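Enari Automation User Forum
Simulation and Virtual Cells > Faults and Incident Review
Topic: Gripper stops above parts tray without closing, no fault raised (Cudville cell)

Posted by m_chien_controls
9:14 am

I am submitting this matter for review by members with experience in cell simulation. Our group maintains a simulated model of the Cudville board assembly cell. The routine calls for the arm to take a part from the black tray and place it on the blue circuit board beside it. On run 31 the arm reached its approach point over the tray and remained there. The gripper was never commanded to close. The controller reported the cycle as complete and moved the part counter forward by one.

No alarm was raised. The event log shows code 1882, which our manual lists as "advisory only." I repeated the routine with the speed reduced and obtained the same result on run 39.

My concern is the false completion. The same program is scheduled for transfer to the physical cell in September, and an operator who sees a completed cycle may reasonably conclude that it is safe to reach in.

Ming-te Chien
Controls Group, Cudville

Posted by sgoel_integration
9:52 am

Thank you for the clear report. Please confirm two items:

1. The timeout value on the gripper close step.
2. Whether the tray frame was taught separately or copied from the board frame.

We encountered code 1882 at the Sudville site last year. In that case the close step timed out, and the program branched to the end of the cycle when it should have gone to the fault handler. Views of the cell at the approach point would also be helpful.

Shivam Goel

Posted by m_chien_controls
10:20 am

The timeout is 600 milliseconds. The tray frame was copied from the board frame and then offset by hand. Two views of the cell follow. 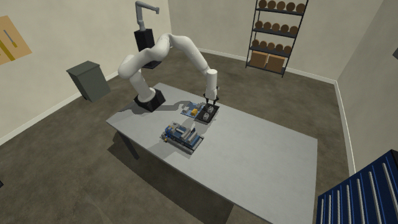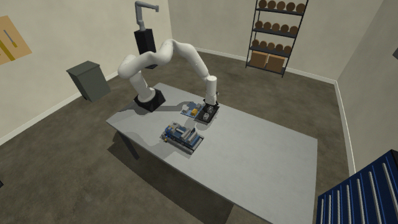

Simulated Cudville cell, both views: gripper above the black tray, blue circuit board alongside.

Posted by ht_ng
10:47 am

I would look first at the tray frame. A copied frame carries over any rotation error from the original, and a small error in height is enough to keep the part-present check from passing. In my view the timeout is a secondary matter. I recommend that the frame be taught again, using three points on the tray itself, before any change is made to the program.

Hiu-tung Ng

Posted by sgoel_integration
11:05 am

I must respectfully disagree with the order of work proposed above. A poor frame may explain why the check did not pass. It does not explain why the controller reported a completed cycle. If the frame is corrected first, the symptom will disappear and the faulty branch will remain in the program, where it may be triggered by an empty tray or a worn finger.

Posted by ht_ng
11:31 am

The point is accepted with regard to safety. I do not agree that the two tasks must be done in sequence. They can be assigned to different people and tested together.

Posted by k_subramaniam (Moderator)
1:08 pm

Members are reminded that a completed cycle message must never be treated as permission to enter a cell. Entry is controlled by the guard circuit and the site lockout procedure only. This applies whatever the cause of the present fault.

I have changed the category of this topic from "Question" to "Safety Related." Please keep the original program file unaltered and carry out all tests on a copy.

Kamarul Subramaniam

Posted by chihming_h
1:40 pm

Our department uses the Kong library for gripper functions, and its default error branch also leads to the end of the cycle. Is the Cudville program based on that library? If so, every routine that calls the close function should be reviewed, including those that have run without trouble.

Chih-ming Huang

Posted by m_chien_controls
3:26 pm

Yes, it is based on the Kong library, and the default branch had not been changed. I redirected it to the fault handler in a test copy and left the tray frame as it was. The arm stopped at the same point, and this time the controller raised an alarm and the counter did not advance.

The reason the part-present check fails is still open. I will teach the frame again tomorrow as Ms. Ng suggests and post the values. Transfer to the physical cell is on hold until both items have been signed off.

Posted by sgoel_integration
3:44 pm

Please include the log entries on either side of code 1882 when you post the values.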